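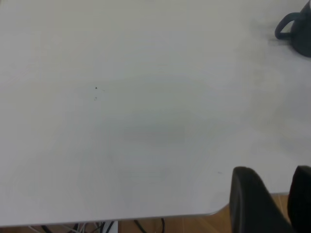 The Drerkanus Cotier is a handheld airband receiver for people who like to listen in while they watch military aircraft. It covers both the civil VHF band and the military UHF band, and that second one is the main reason to buy it over a cheaper set. I set mine up at home before I took it anywhere. Allow an evening for this, as the manual is poor and the menus take some learning.

In the box you get the receiver, a short rubber aerial, a belt clip, a wrist strap, a charging lead and the battery. There is no earpiece. I had a spare one, but a new buyer will need to add it to the order, and it is worth doing because the built-in speaker is thin and cannot compete with a jet on reheat. The aerial socket is a standard screw type, so most aftermarket aerials will fit without an adaptor.

Build quality is good for the money. The case has a slightly rubbery coating which gives a decent grip with cold hands. The volume and squelch are separate knobs on the top, and I would not want it any other way. On my old set the squelch was in a menu, and by the time you had found it the display team had gone home. The number keys are small but have a firm click. The belt clip is the weak point. It is held on by 2 small screws and one of them had worked loose after the first outing, so put a drop of thread lock on them.

The screen is plain black on grey. It can be read in full sun, and there is a backlight for dusk. It shows the frequency, the memory name, the battery level and a signal meter. Names can be up to eight characters long, enough for "TOWER" or "APPROACH" and little else.

There are 600 memories, split into banks, and you can switch banks on and off while scanning. I keep one bank for each base I visit and one for display teams. Typing them in by hand is slow work. There is computer software, but I could not get it to see the radio at first and had to use a different lead from the one supplied. After that it worked without trouble. The software is basic, a long table with columns for frequency, name and bank, but it saves to an ordinary file and you can keep copies.

I have now had the receiver out at Nalten on several days in April, mostly standing by the fence at the eastern end where the fast jets turn in. Tower and approach came through clearly at all times. Ground calls were scratchy until I moved up on to the bank. Air-to-air chatter on UHF was very good when the aircraft were overhead and faded sooner than I had hoped as they left the circuit. A longer aerial, bought from Bednarek, made a clear difference on UHF and none that I could hear on VHF.

Scanning speed is fair. With a single bank switched on I rarely missed the start of a call. With 4 banks on I missed plenty, and ended up locking out the frequencies that were quiet that day. The lockout button is on the front, one press, and the setting clears when you turn the radio off. Some people will dislike that. I would have liked the choice.

There is a priority channel, which the set checks every few seconds whatever else it is doing. It puts a small click into the audio each time. In an earpiece this becomes tiresome, so I leave it off unless I am waiting for one particular aircraft.

The battery is rated at 1660 mAh. It lasted a full day at the fence with a bit left over, scanning nearly all the time and with the backlight off. Charging is done overnight through the socket on the side. There is no option to use ordinary AA cells, so if you go away for a long weekend in a tent you will want a second battery or a power bank.

A few smaller points. The key lock does not lock the volume, which is sensible. The beep on each key press can be turned off, but the instruction for it is on the wrong page of the manual (look under "Display"). The charging socket cover is stiff and needs a fingernail. In light rain the set carried on working, though the makers claim only splash resistance and I put it in a pocket when it came down harder.

Check the rules on listening in before you use any receiver of this kind, as they differ from country to country and some bases abroad take a dim view of radios at the fence.

I would buy it again. Anyone who only follows airliners can spend less and lose nothing. For military flying, the UHF reception and the proper squelch knob put it ahead of the other sets I have owned, and the clip and the lead are cheap enough to sort out.

Reviewed 03/05/2018. Bought with my own money.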